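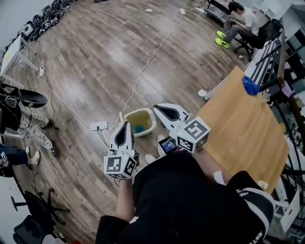
How long can I keep a tool from the Penrose Tool Library?

Most tools go out for 6 days. Ladders, tile saws and pressure washers go out for two days. You can renew once by phone or at the desk if no one else has reserved the item.

What does membership cost?

$50 a year per household. Everyone over 18 at the same address can borrow on one membership.

What do I need to sign up?

A photo ID and something with your current address on it, such as a utility bill or a lease.

How many tools can I have out at once?

Five. A drill and its bit set count as one item, and so does a socket set.

What if I bring something back late?

The fine is $2 a day per item. Borrowing is paused until the fine is paid.

What if a tool breaks?

Tell us when you return it. Normal wear is on us. If a tool is lost or was used for the wrong job, we charge what it costs to replace.

Do I have to clean tools before I return them?

Yes. Wipe off dirt, sawdust and dried mortar. Concrete mixers that come back dirty are charged a $15 cleaning fee.

Do you supply gas, blades or sandpaper?

We don't. Drokex Hardware on Javley Street gives members a discount on sandpaper and saw blades. Show your card at the register.

Can I donate tools?

Hand tools and corded power tools in working order are welcome. We can't take gas cans, paint or chainsaws.

Where do I park?

Use the lot behind the building, entrance on Trorlow Avenue. Spaces by the ramp are for loading only.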